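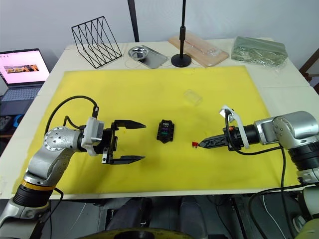

Worktops, tables and mats

Yellow mat on a cream table: how do I stop it sliding and marking the top?

Last updated January 2, 2019

Posted by Drasusau

I have a pale cream table pushed up against a white wall and I keep a large yellow mat over most of it. There is a strip of bare table at the back where I line up the bits and pieces I use most, and the mat takes up nearly all the rest. Small parts show up well against it, so I'd like to keep it.

Two problems. It creeps towards the front edge whenever I lean on it, and when I lifted it in October there was a faint yellow shadow on the table underneath. Washing-up liquid did nothing. Is the mark permanent, and what should go under the mat? I don't want to glue anything down.

Posted by Clositz

The shadow is probably dye that has moved out of the mat into the finish. I had the same with a green one. Try bicarbonate of soda mixed to a paste with a little water, leave it for ten minutes, then wipe off with a damp cloth. Do a corner first. Mine took four goes and faded a lot but I can still find it if I look.

For the sliding, use the open-weave grip liner sold for drawers. Cut it slightly smaller than the mat so it doesn't show. Avoid the solid rubbery kind, as that can stain a pale top worse than the mat did. A sheet of plain white lining paper between the liner and the table will help with the colour. Change it when it goes yellow.

Lift the mat every few weeks and wipe both sides. Let it dry completely before it goes back.

Posted by Tang

Double-sided tape on the corners. Done.

Posted by Okix

I wouldn't use tape on a painted or varnished top, I had to sand mine afterwards.

Agree with the liner. Also check whether the mat is curling at the front, as a curled edge catches your sleeve and pulls the whole thing along. Roll it the opposite way overnight and lay it flat with some heavy books on it.

We use cookies to remember your settings. By carrying on you agree to this.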